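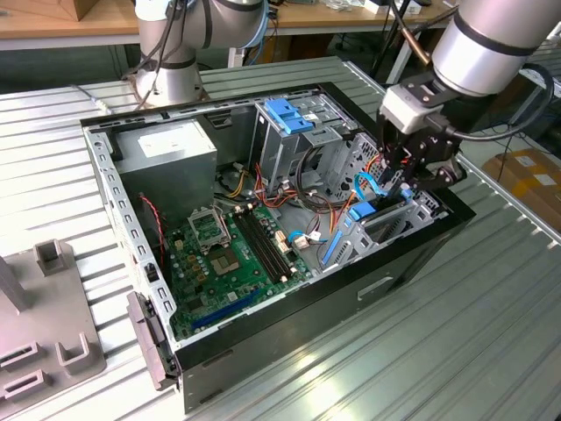
Call for participants: teleoperated disassembly of desktop computers

Category: Vacancies and studies > Paid participation
Reading time: 6 min

The disassembly group at Salholm is recruiting 12 people to operate a two-arm robot cell during the second phase of the Nurnel study. Participants will be paid. No previous experience with robots is required, and for one of the two groups it is a ground for exclusion (see Eligibility).

Background

Nurnel concerns the removal of parts from used desktop computers by robot arms. The work covers cable connectors, drive rails, latches and memory modules. Large parts held by screws are fairly well served by existing methods. Small plastic latches and flexible cables are harder. A cable does not stay where the model of the computer says it should be, and a latch gives very little visual sign of whether it has released.

In the first phase, operators drove the arms by hand controller and their movements were used to train a control policy. The training set contained 1727 demonstrations recorded by a small number of laboratory staff. On cases of a type present in the training set, the policy released the drive latch in 80 per cent of attempts. On types it had not met before, the result was much lower, and most failures were of one kind: the gripper closed on a neighbouring cable before it reached the latch.

Two explanations are being considered. The first is that the set is too small. The second, put forward by Sota Ishida in the phase one report, is that it is too uniform. All the demonstrations came from people who knew the cell well and approached the latch from nearly the same direction each time. The policy therefore saw few examples of a poor approach being corrected. Phase two is designed to separate these explanations by collecting a second set from operators with different levels of practice, bringing the total to 2000.

Method

Participants will be placed in one of two groups. Group A consists of people with paid experience of repairing or dismantling computers. Group B consists of people with none. Both groups perform the same tasks in the same order:

1. Release and withdraw a drive rail.
2. Disconnect a data cable at the drive end.
3. Open both clips on a memory slot and lift out the module.
4. Move a loose cable bundle clear of a marked area and hold it there with one arm while the other arm works.

Task 4 uses both arms. The others may be done with either arm, and the choice is left to the operator. We ask participants not to practise the tasks on their own equipment between sessions.

The case lies on its side with the panel off. It is not connected to the mains at any time. Operators sit at a desk outside the safety boundary and control the arms with a pair of hand controllers, using direct sight of the cell and one monitor. Joint positions, gripper opening, force readings and video of the work surface are recorded. Faces and voices are not recorded.

A failed attempt is kept. If a latch is missed, or a cable is caught and has to be let go, the operator should carry on and correct it. Corrections are marked afterwards by two annotators working separately, and these marked segments are the main material for the analysis. Speed is logged but is not a measure of performance, and payment does not depend on it.

After collection, three policies will be trained: one on the phase one set, one on the enlarged set, and one on a mixed set cut down to the size of the phase one set. Each will be tested on computer cases kept out of training. If the third policy performs better than the first, variety of demonstration has some effect at constant size. The comparison between Groups A and B is secondary, and with this number of operators it will be reported without a claim of statistical significance.

What participation involves

One introductory session, followed by four recording sessions in February. Sessions are held at the Utow building, ground floor. Each lasts half a working day, including breaks. Participants may stop a session at any point and will be paid for the whole of it. A participant who withdraws from the study may ask for the recordings to be deleted up to the date on which training of the policies begins. That date will be given in writing at the introductory session.

The introductory session covers the emergency stop, the safety boundary, the hand controllers and a short practice period with foam blocks. It is led by Gobnait Duggan, who is also responsible for the cell during recording. A member of staff is present whenever the arms are powered.

Eligibility

Applicants must:

- be aged 18 or over;
- be able to use a hand controller with each hand for periods of twenty minutes;
- have normal or corrected eyesight at a viewing distance of two metres;
- be available for all five sessions.

Group A applicants should state the kind of repair or dismantling work they have done and for how long. Group B applicants must not have operated a robot arm of any kind, including in teaching. Staff and students of the disassembly group, and anyone who took part in phase one, cannot apply.

Left-handed applicants are particularly welcome. The phase one operators were all right-handed, and the effect of this on the choice of arm is not known.

Data and publication

Recordings are stored under a participant number. The key linking numbers to names is held by Ragnheiður Vestergaard and is destroyed when payments have been settled. The demonstration set will be released with the phase two report, together with the annotations and the list of computer cases used for testing. Trained policies will be released where the licence of the underlying software allows it. Participants receive a copy of the report on request.

The study is funded by a grant from the Þrastardóttir foundation, which has no access to the recordings before release and no part in the analysis.

How to apply

Send a short letter stating the group applied for, the hand you write with and any sessions in February that you could not attend. A curriculum vitae is not needed. Letters should be addressed to Pao-chu Yip at the Utow building, Salholm, or handed in at the ground floor reception. Technical questions about the cell may be put to Relu Tudose at the same address.

Applications close on 7 December 2024. Places are offered in order of receipt within each group, and a reserve list will be kept.

Filed under: robotics, calls, human operators, recycling research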